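Dogbe Laundry Soap Flakes, 700 g bag

In stock. Made in small batches in Mosgate. Refill bags and the 180 g trial size are on the same shelf of the shop.

I started making these flakes for my own towels, which had gone stiff as cardboard, and then my neighbour Bożena Ostrowski wanted a jar, and then her sister did, and here we are with a proper label and everything! It's a plain soap flake with a bit of washing soda mixed in. No perfume unless you ask for the Julum version, which has lavender oil in it (I can't get enough of it, my husband sneezes).
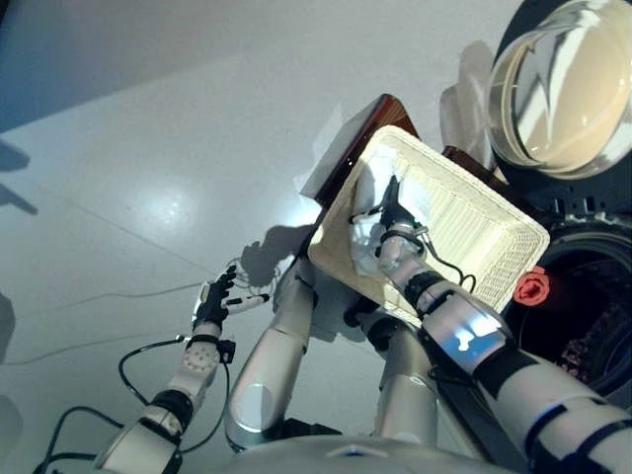
How much you need depends on your water more than anything. We're very hard here in Mosgate, so I use two level scoops for a full drum and one for a half load. A full load of whites is more than people think, by the way. One crumpled white cloth in the corner of a white wicker basket like that one isn't a load, it's a hand wash, and for that you want a teaspoon of flakes dissolved in a jug of warm water. Please dissolve them first! Dry flakes sitting on a damp cloth go to jelly and you'll be rinsing till teatime.

The flakes are cut finer than they were last year. Kacper Stępień, who supplies my soap base, talked me into a new blade in February and it's made such a difference at 30 degrees. If you've still got an old bag, it's perfectly good, just give it hotter water.
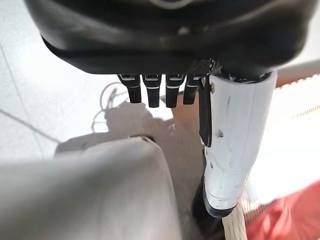 I get asked a lot whether they're kind to skin. They're gentler than the stuff I grew up with, but soda is soda, and if you wash by hand every day you'll feel it across the knuckles. Black fingers like these won't mind, but mine do, so I keep a tub of Emedow hand balm by the sink and wear rubber gloves for anything longer than a quick swish. Don't use the flakes on wool or silk. I know some people do. I've got a very small cardigan that says otherwise.

For machines, put the flakes straight in the drum, underneath the clothes, and leave the drawer alone. They clump in the drawer, especially if yours only gets a dribble of water through it.

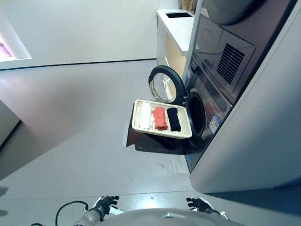 Once a month I run an empty hot wash with a mug of soda crystals, and I wipe round the rubber seal afterwards with an old flannel. Soap does build up if you never do this, and then you get that swampy smell and blame the flakes.

Bag is brown paper with a fold-down top, so tip it into a jar or a tin if your utility room gets steamy. Postage is worked out at the till, and collection from Mosgate is free, just ring the side bell.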